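Equipment plan for the second manipulation cell is due in March. Posting the notes as a thread, mostly so Idris Skyrme stops asking me for the spreadsheet.

Scope: one arm, one gripper, one wrist camera, mounts, spares, a work surface. The arm is already approved. Everything below concerns the rest.

Gripper first. We compared the Pleria parallel-jaw unit with the linked-finger type we run now. Pleria is cheaper to buy and has fewer wear parts. It also needs its own controller, which the quote lists on a separate page. Add the controller and the gap closes to almost nothing.

Staying with linked fingers. Operators know them, the mounting pattern is the same, and the pick-and-place scripts carry over without edits.

Spares: 3 full finger sets per gripper. Last year we budgeted one set and then paid rush shipping twice. Izzati Kwok keeps the failure log. Finger pads go first, then pins. The plastic links themselves rarely fail.

Fasteners: box of 100, same thread as the current build, plus threadlocker. Trivial cost, but it needs its own line or purchasing bounces the order.

Lead times as quoted: Lisley up to 30 working days on the gripper, Ratanaporn shorter but with no firm ship date. I plan on the longer number. An arm without a hand is an expensive coat rack.

Camera: wrist mount, wide lens, same model as cell one. Chaiwat Wiriya asked about a higher-resolution sensor. Declined for now. Storage goes up with every pixel and the disk budget is a different fight.

Work surface: whiteboard laid under the arm. Costs very little, wipes clean, and targets can be redrawn in seconds when the task changes. Glare is the drawback. Budget a diffuser for the overhead light.

Test objects: colored blocks, a bag of markers, an eraser. Petty cash.

Service contract: Clikari offers a yearly plan. Skipping it. Eilidh Gunn can swap a finger set on the bench faster than they can open a ticket. Revisit if we go to four cells.

Cost code for all of it is 1803. Please don't split items across codes. Mehrangiz Moradi signs once, on one form.

Still open: power drop on the north wall, and whether the old cable chain fits the new base. Measurements tomorrow morning, then the form goes in.
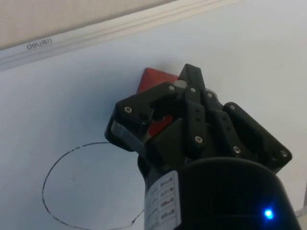
Red block in the linked fingers, dashed target circle on the board.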